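Saturday, Pralthorpe, back bedroom

Continuing the Gallardo box. Entries up to now are in the gray book, which has tea on it, so I am starting a new page and will copy over what still matters.

Where we were: the ledger that came with the estate runs to 536 lines, and the late Mrs. Gallardo's idea of a line was generous. "Bracelet, good" gets a line. "Bracelet, also good" gets another. A brooch that went to a niece and came back has three, with arrows. Sevim Tekin typed the whole thing into a spreadsheet in December and has been short with me ever since.

10:15. Bench in the workshop still taken up with the Broden clock case, glue curing, not to be breathed on. Moved the sort up to the bed again. Good flat surface, kind to pearls, and nothing that rolls off reaches the floor drain. The drawback is the fitted sheet, which has cartoons all over it and makes it hard to feel like a professional. Told Sevim a plain gray cloth would be better. Sevim told me where the plain gray cloths are sold.

10:40. Method, for whoever picks this up:

Take out one box at a time. Lay the pieces out with space between them. Metal first, then beads, then anything on cord. Match to ledger, tag, bag, next. Do not start a second box while the first is still out. I did this last week and we spent the evening arguing about which clasp belonged to which decade.

No cleaning at this stage. I know. Leave it. If a piece looks grubby write "grubby" on the tag and move on. The ultrasonic stays off for anything strung or glued, and for pearls always, and I am writing that down because somebody (me) had the lid up on Tuesday.

11:20. Bangles. The ledger has "thin gold, plain" and then, two pages on, "thin gold, plain (other)". Only one of them has turned up. The ledger also says "round", and the one I have is not committed to round. Could be the way it was stored, could be that someone sat on it. I am not going to true it up until Sevim has looked, since a bangle that has found its own shape over the years sometimes has a reason, and sometimes a crack. Tagged HOLD.

The one with green stones is easier. Ledger calls it "emeralds", with an exclamation mark. Stones not tested. Tag reads "green stones" and will go on reading that until someone puts the loupe on it and signs. Same policy for "jade" – tag says "pale green carved". Same for gold, come to that. I wrote "gold-colored" on everything for an hour and then got tired of the hyphen. Take "gold" in this entry to mean the color.

11:55. Sevim up with coffee. Coffee to stay on the windowsill, on the saucer. She asked why the beads were on the same surface as the metal when my own method says metal first. I said they were waiting their turn. She wrote something in her own notebook and did not show me.

12:30. Lunch. Half a box done, if you count generously, as Mrs. Gallardo would have.

1:10. Earrings. There is one pearl earring on the sheet. The ledger says pair. The ledger always says pair. Put it well off to the side, on its own, so nobody bags it with the pendant by mistake: both pearl, both with a bit of silver fitting, and at the end of the afternoon I would believe anything. If the partner turns up in the Nolum tins I owe Sevim a pastry. She has held from the start that the tins would be where the odd ones ended up.

1:45. State of the bed before bagging: 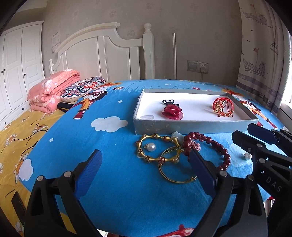 Box open at the back, rose pendant and the red braid with charms still in it. Bamboo-style bracelet with the pearl pendant inside the loop, dark red beads at right.

Notes on the above. The pearl pendant is inside the bamboo-style bracelet for parking only, they are separate lines in the ledger and should get separate bags. The bracelet has small beaded sections between the gold links, with red in them; check these for looseness before anyone picks it up by one end. The pink tassel on the dark red beads should be bagged flat and not folded, Sevim is firm on this. The small clear crystal piece in the corner of the box has no line I can find. Looked under crystal, glass, clear, drop, and "misc." Have given it a temporary tag and a question mark.

2:30. The charms on the red braid are going to take a while. The ledger has one line for the whole bracelet and then lists the charms in the margin, sideways, in pencil, with at least one crossed out. I can read "fish?" and it is her question mark, so even she wasn't sure. Leaving it in the box until we have daylight and patience in the same room.

3:15. Insurance figure for this box came through by email: 3,954. No currency given, no breakdown. Wrote back asking for both. Will not hold my breath.

3:40. Ran out of small bags. The packet said 50 and I have no quarrel with the packet, I was using two per piece for the corded things. Order more, and the next size up for anything with a tassel.

To do:
Loupe on green stones, and on the pale green carved piece.
Sevim to look at the HOLD bangle.
Nolum tins, all 6, for the other earring.
Black cord on the rose pendant: check the knot, do not retie.
Return saucer.
Gray cloth.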